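3.2 Standby load in shared rooms

Meters were fitted in 70 rented rooms in Harard and read every Tuesday in August. Tenants were asked to leave chargers and power strips as they normally would.

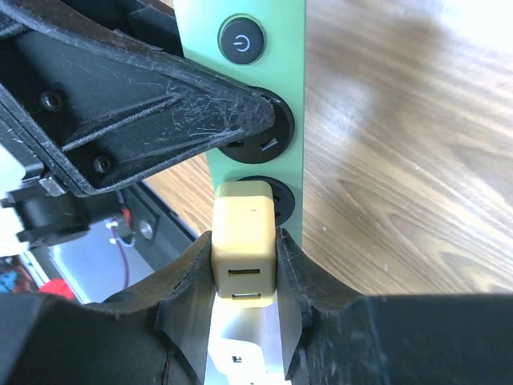
Figure 2. Power strip with a power button and a USB wall charger plugged in.

S. Navaratnam, Sekura Housing Energy Group

The meters gave 1,549 usable readings. Standby load was highest in rooms where one strip fed both a desk and a bed. Two rooms were dropped after the tenants moved out.
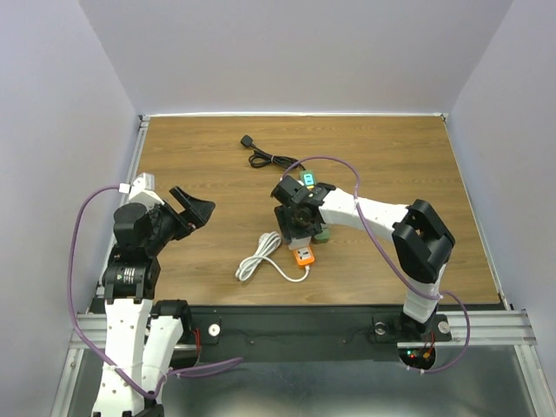

Strips with a button were switched off at night more often than those without one, but only in rooms where the button could be reached from a chair. The Wumon meters lost data in four rooms, and these gaps were left unfilled.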